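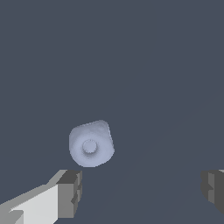 According to Heather Lindsay, a household that is moved from the general list to the transfer list in Odard keeps its original application date, and the older version of this guide was wrong to say that the date is reset. The correction has been made in step 6 of "Moving a household between lists" and applies to every site running the current release.

Section 5. Waiting List Set-Up and Maintenance

Before you begin

You need the List Manager role to create or change a waiting list. The Intake role can add households to an open list but cannot change preferences, opening dates or bedroom bands. If the Lists tab does not appear in the left menu, ask your site administrator to check your role under Staff > Access.

Have the following on hand:
The adopted admissions policy for your agency, including any local preferences
The property codes for each building the list will serve
The opening notice, as a PDF file
The name of the staff member who will approve offers

Odard does not check your settings against your admissions policy. It applies the rules you enter, in the order you enter them.

Creating a waiting list

1. Go to Lists > New List.

2. Enter a list name. The name is printed on applicant letters, so use the full name and leave out internal shorthand. Names can be up to 70 characters long, including spaces. Longer names are accepted on screen but are shortened on the letter.

3. Choose a list type: General, Site-Based or Transfer. The type cannot be changed after the first household is added.

4. For a site-based list, enter at least one property code. Separate codes with a comma. The demonstration site, Plodau, comes with two codes already loaded and can be used for practice.

5. Set the bedroom bands. Each band needs a smallest and a largest household size. Bands may overlap. A household that fits two bands is shown in both until staff choose one or the household states a choice on the application.

6. Select an ordering method. Date and Time places households by the moment the application was received. Random Draw holds all applications until the list closes and then assigns positions in a single run.

7. Click Save as Draft.

Note: A draft list is not visible on the applicant portal. Staff can add test households to a draft, but they are deleted when the list is opened.

Entering preferences

Preferences are held in the Preferences panel at the bottom of the list record. Each one has a label, a point value and a proof rule.

1. Click Add Preference.

2. Type the label as it appears in your policy.

3. Enter the point value. The total for all preferences on one list cannot be more than 100. If the total is higher, the Save button stays gray and the point column is outlined in red.

4. Choose a proof rule. At Application means the household receives no points until a document is uploaded. At Offer means the points are given on the household's statement and checked when a unit becomes available.

5. Repeat for each preference, then click Save.

Households with the same point total are placed by the ordering method chosen for the list. Points are worked out again each night. To see the effect of a change on the same day, open the list and click Recalculate.

Caution: Recalculate changes the position of every household on the list. Do not run it while an offer is pending. The offer remains attached to the household that received it, but the offer log will show the new position, and an auditor comparing the two will find a mismatch.

If a preference is removed from policy, do not delete it from the panel. Set its end date instead. Deleting it takes the label out of past letters, and those letters can no longer be reprinted in their original form.

Opening and closing the list

1. Open the draft and click Schedule.

2. Enter the opening date and time. Times are taken from the site clock, shown at the top right of the page. They do not follow the clock on your own computer.

3. Enter a closing date, or leave the field blank for a list with no set closing.

4. Attach the opening notice. The file is offered to applicants in the portal and in the printed packet.

5. Choose whether paper applications will be accepted. If you select Yes, a Received box is added to the intake screen so that staff can enter the time stamped on the paper form.

6. Click Confirm Schedule. The list status changes from Draft to Scheduled.

You can change the opening time until the list opens. After that, only the closing date can be edited, and a reason must be entered. The reason is stored in the list history.

Note: Paper forms entered after the closing date are still accepted if the Received time is earlier than the closing time. Enter all of them before starting a Random Draw. The draw cannot be undone by site staff. If a form was left out, contact Cikov support with the list name and do not send any letters.

Large openings

On lists that expect heavy traffic, turn on the Queue option under Schedule > Portal. With the Queue on, the portal admits up to 900 applicants at one time and holds the rest on a waiting page. The time of application is recorded when the form is submitted. It is not the time the applicant reached the waiting page, and the notice should say so if your list uses Date and Time ordering.

The waiting page text can be edited. Keep the line stating that the page should be left open — applicants who close it lose their place in the queue. The text must be entered separately for each language your site has turned on.

Moving a household between lists

1. Open the household record and select the Lists tab.

2. Click Move beside the current list.

3. Choose the new list. Only open lists and transfer lists are shown.

4. Select a reason code. Code T1 is for transfers requested by the household. Code T2 is for transfers required by the agency, such as a unit being taken out of service. Code T3 is for an approved accommodation request.

5. Check the bedroom band. Bands do not carry over, and the household is left unassigned until one is chosen.

6. Confirm the application date. The original date is kept by default on all moves, including moves to a transfer list. To enter a new date, clear the Keep Date box and type a note. A move saved with no note is sent back to the Tasks page.

7. Click Move and Notify to send a letter, or Move Only if the letter will be sent another way.

Caution: Move Only does not create a letter task. The history will show no notice to the household unless you add one by hand under Letters > Log.

Updating and removing households

The yearly update is started from Lists > Purge Review. The word Purge in the menu is kept from an earlier release. Starting the review does not remove anyone.

1. Select the list and click Start Review.

2. Choose the response period. Use the number of days stated in your policy.

3. Review the letter. Check that the return address is the one used for mail, which may differ from the office address in Site Settings.

4. Click Send. Households with an email address receive both an email and a printed letter unless Email Only is marked on the record.

5. When the response period ends, open the No Response tab. Mark each household as Remove, Hold or Extend. Returned mail is listed separately and should be checked against the contact log first.

6. Click Apply. A second List Manager must approve the batch before any household is removed.

A removed household can be put back with Reinstate. The application date and points are restored, and the position is worked out again the following night. Hold does not expire. Review held records by hand.

Messages you may see

"Band missing": at least one household has no bedroom band. Open the Unassigned filter and choose a band for each record.

"Point total over limit": see step 3 of "Entering preferences."

"List locked by another user": a draw, recalculation or batch removal is in progress. Wait for it to finish. Closing the browser does not release the lock.

"Property code not found": the code is inactive or was typed with a space. Sites that use the Sakamoto import should check that the nightly property file has loaded.

Revision record

Section revised 2023-06-27. Steps checked by Volodymyr Hladun. Letter wording checked by Godelieve Van der Linden. Offer log settings are covered in the next section, Making and Recording Offers.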